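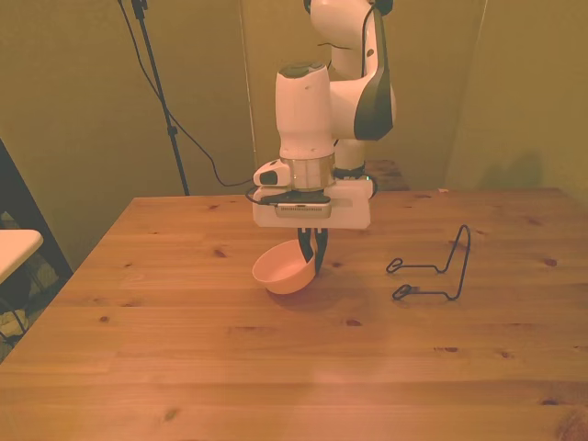
Figura 6. Agarre por el borde: un dedo dentro del cuenco y otro fuera. A la derecha, el soporte de alambre.

6. Puesta a punto de la tarea «cuenco en soporte»

En esta sección se ajusta el agarre por el borde y se graba la primera secuencia completa: coger el cuenco de la mesa, levantarlo, girarlo y dejarlo en el soporte. Antes de empezar hay que tener terminadas la sección 4 (montaje de la pinza y de la placa de la cámara) y la sección 5 (origen de la mesa). Si se ha movido el brazo o la mesa después de la sección 5, hay que repetir el origen.

Los valores corresponden al montaje del taller de Zarkwood con el programa Irik. En otro brazo sirven como punto de partida, pero hay que comprobarlos.

PRECAUCIÓN. Con los motores activos, no meta las manos entre los dedos de la pinza ni debajo de la muñeca. Tenga la parada de emergencia al alcance durante todo el procedimiento.

6.1 Material

Un cuenco de plástico pequeño y ligero, sin tapa y con el borde liso.
Un soporte de alambre para platos.
Cinta de carrocero y lápiz.
Regla metálica de 400 mm.
Destornillador para la placa de la cámara.

Nota: no use cuencos de cerámica o de vidrio hasta haber terminado el apartado 6.5.

6.2 Colocación de las piezas

1. Retire de la mesa las herramientas y los restos de embalaje.
2. Ponga el cuenco boca arriba delante del brazo, en el punto A marcado en la sección 5.
3. Ponga el soporte a la derecha del cuenco, con la base plana sobre la mesa y la parte alta en el extremo más alejado del cuenco.
4. Marque el contorno de la base del soporte con cinta. Al repetir la prueba, el soporte tiene que volver a ese mismo sitio.
5. Compruebe que el soporte no cojea. Si cojea, doble un poco la pata con la mano hasta que asiente.

Nota: en una mesa de tablas, procure que las patas del soporte no caigan sobre una junta. Con el primer soporte que probamos, una pata se enganchaba ahí y la pieza giraba al soltar el cuenco.

6.3 Cables

1. Desactive los motores.
2. Lleve la muñeca a mano hasta los dos extremos de su giro.
3. Observe el cable de la cámara en cada extremo. Debe quedar una coca floja junto a la placa, sin rozar los dedos.
4. Si el cable se tensa, afloje la brida más cercana a la placa, dé más cable y vuelva a apretar.
5. Repita la comprobación con el brazo en la posición más baja.

PRECAUCIÓN. Un cable tenso puede arrancar el conector de la cámara. La garantía de Anell no cubre esa avería.

6.4 Ajuste del agarre

1. Active los motores y seleccione en Irik el modo Manual, velocidad 40.
2. Abra la pinza del todo.
3. Sitúe la muñeca en vertical sobre el lado derecho del borde.
4. Baje hasta que un dedo quede dentro del cuenco y el otro fuera. Ninguno de los dos debe tocar la mesa.
5. Cierre la pinza con fuerza 400.
6. Suba el cuenco lo justo para que se separe de la mesa y espere unos segundos.
7. Mire la inclinación. Una inclinación leve es normal, porque el peso cuelga de un solo lado. Si el cuenco sigue girando entre los dedos, bájelo, abra y agarre más hondo.
8. Guarde la posición con el nombre AGARRE_1.

Si el cuenco resbala con fuerza 400, suba hasta 800 por pasos pequeños. No pase de 800 con plástico fino. Tirta Halim rajó dos cuencos haciendo esta prueba a fuerza máxima, y la grieta no se veía hasta poner la pieza al trasluz.

6.5 Grabación de la secuencia

1. Con el cuenco agarrado, suba hasta superar con holgura la altura del soporte.
2. Guarde la posición como PASO_1.
3. Desplace el brazo hacia la derecha hasta quedar sobre el soporte y guarde PASO_2.
4. Gire la muñeca hasta que el cuenco quede de canto. Guarde PASO_3.
5. Baje despacio hasta que el cuenco apoye en el alambre y guarde SOLTAR_1.
6. Abra la pinza, suba en vertical y guarde SALIDA_1.
7. Ejecute la secuencia completa a velocidad 40, con una mano en la parada.

Nota: en SALIDA_1 el movimiento tiene que ser vertical. Si el brazo se aparta en diagonal, el dedo interior arrastra el cuenco.

6.6 Problemas frecuentes

Error 843 al cerrar la pinza. El controlador no detecta contacto. Revise que los dedos no se hayan cerrado por encima del borde.

El soporte se desplaza al apoyar el cuenco. Baje menos en SOLTAR_1 o ponga cinta debajo de la base.

La cámara pierde el cuenco al bajar. Apriete los tornillos de la placa y repita la calibración de la sección 4. Struan Kerr recomienda fijarlos con el sellador Leckie, pero solo cuando la posición sea definitiva.

Al terminar, lleve el brazo a la posición de reposo antes de desactivar los motores. Continúe en la sección 7, «Varios cuencos».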